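Is an 18 kWh battery worth it for a Pullton plug-in, or is the range figure a fantasy?

Posted by Tahmineh Mousavi, December
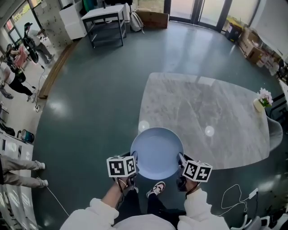 Light blue plate at the marble tabletop, held by both rims.

tmousavi wrote:
Looking at the new Pullton plug-in hybrid. The Bustmont dealer keeps telling me I'll do all my weekday driving on electricity and only burn petrol on trips. He quotes 100 km from the 18 kWh battery. I've heard this sort of thing before. My last hybrid was supposed to sip fuel and it drank like the old wagon it replaced.

My commute is 38 km each way, mostly at highway speed, with one decent hill. No charging at work. Home charging would be off a normal power point in the carport. Does anyone own one of these, and what do you really get out of it?

gravelroad wrote:
Own one. In mild weather I get 80 on a good day. At highway speed with the heater going, less than that, and the petrol engine kicks in on the hill whether you asked it to or not. The brochure number is from a test cycle that never gets a headwind.

You'd get home on electricity some days. I wouldn't sign anything on the strength of it.

s_fallahi wrote:
Bit harsh. I've had mine for 9 months and I've filled the tank four times. The range drops in the cold, sure, so does every battery car. If you preheat it while it's still plugged in you save a fair bit.

gravelroad wrote:
Preheating only works if you're plugged in at both ends. She said there's no charger at work. And four fills tells us nothing unless we know how far you drive.

s_fallahi wrote:
Short trips, mostly. School, shops, my mum's place in Lundness on weekends. Fair point about the work end, but plenty of people drive like I do and the car suits them.

kettle_on wrote:
Has the dealer tried to sell you the wall charger yet? Mine wanted $900 for the Amini unit and then installation on top of that. I said I'd think about it and I'm still thinking. The cable that comes with the car fills it overnight off the ordinary socket. Get a sparky to check the circuit first if your house is old, mine had the carport and the laundry on the same one and it tripped whenever the dryer was on.

tmousavi wrote:
He has indeed. It was "essential" until I asked why, and then it was "recommended". Good tip on the circuit, ours was wired in the seventies and I don't trust any of it.

gravelroad wrote:
They make more on the accessories than they let on. Ask him to put the 100 km in writing, at 110 on the highway, with the heater on. See how quickly the subject changes to floor mats.

s_fallahi wrote:
No maker would put that in writing for any car, petrol ones included. Ask for a long test drive instead. Take it on your own commute, there and back, starting from a full charge, and write down what's left when you pull in at home.

tmousavi wrote:
That I can do. He offered me twenty minutes round the block but I'll push for an afternoon. If he won't lend it out for that long I'll draw my own conclusions.

Comments (3)

dustyboots: Did the same test with a different brand and ran out 9 km from home. Still bought it — but I got the price down first.

Norm in Bustmont: What about the battery in ten years? Everyone goes quiet when I ask that.

kettle_on: Check the warranty booklet, Norm. Read the bit about capacity loss before you read the bit about years.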